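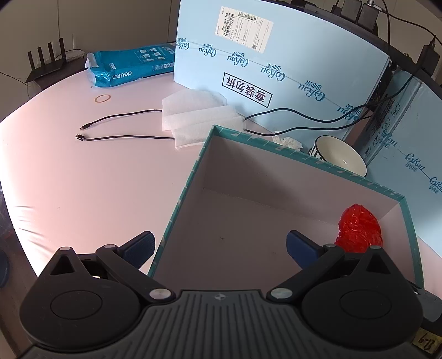 Fuvance opens its doors in Dulcombe: try the gripper yourself

DULCOMBE, Feb 5, 2020 - Fuvance is holding its first open day for people who want to see how handling tasks get taught to machines. Free entry, booking needed. 300 places in all, split into groups of 40 so everyone gets near a table.

Visitors will see the Zamfir hand-held gripper at work on ordinary household stuff. Boxes, tubes, bags, packaging. Nothing specially made for the day. Staff will show a pick, talk it through, then hand the tool over. Children welcome with an adult.

"People expect a big arm behind glass," said Lăcrămioara Manole, who runs the demonstrations. "We give them the handle. Most squeeze too hard on the first go, I certainly did."

Practice layouts are kept busy on purpose. On one table a green squeeze tube with a white cap lies between the open fingers, with a crumpled red plastic bag to one side and an open teal box to the other. Soft, shiny and crumpled things are the awkward ones, and visitors can have a go at all of them.
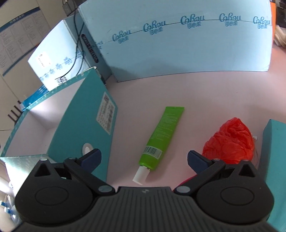
What's on

Short talk in the front room, then tables. Each group gets a turn on the gripper and a look at Kiva, our software for sorting and replaying recorded picks. Questions any time, staff will be at every table.
Tea afterwards. The first 100 people to book can also come back in September for the follow up evening, details to be confirmd.

Getting in

Book by phone or at the Dulcombe front desk, quoting reference 2967. Step-free acess at the side door. Please leave large bags at home, the tables are close together.

Press welcome at any session. Ask for Lăcrămioara Manole, Fuvance, Dulcombe.

ENDS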